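Consejos de taller para cuidar los libros

Tengo 600 libros en casa y muchos son novelas de bolsillo de fantasía, con la cola muy débil. Para el lomo uso cola blanca Avitz, poca cantidad, con pincel del número 4.
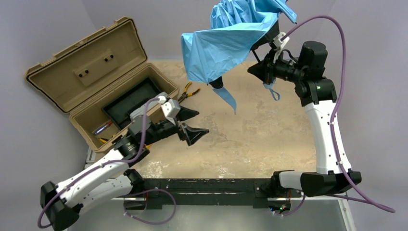
Después se deja el libro bajo peso toda la noche — yo pongo encima dos diccionarios.

Páginas con olor a humedad

Meta el libro en una caja con bicarbonato, sin que lo toque.

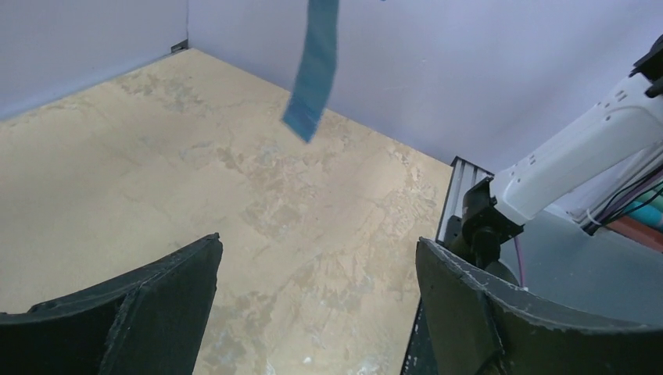 Con cuatro días es suficiente para la mayoría. Los tomos gordos piden una semana.

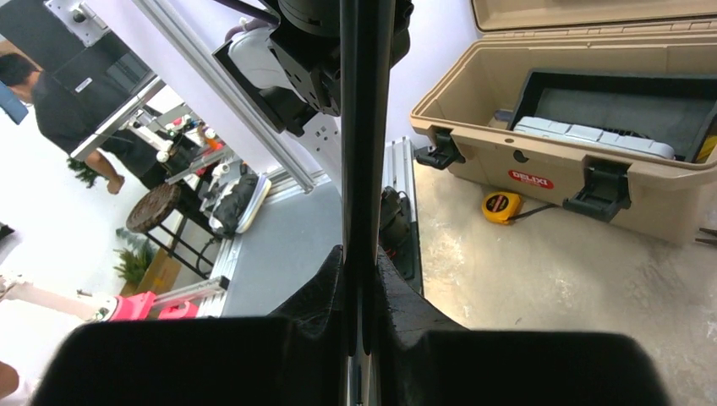 Etiquetas de precio

Aire tibio del secador y paciencia.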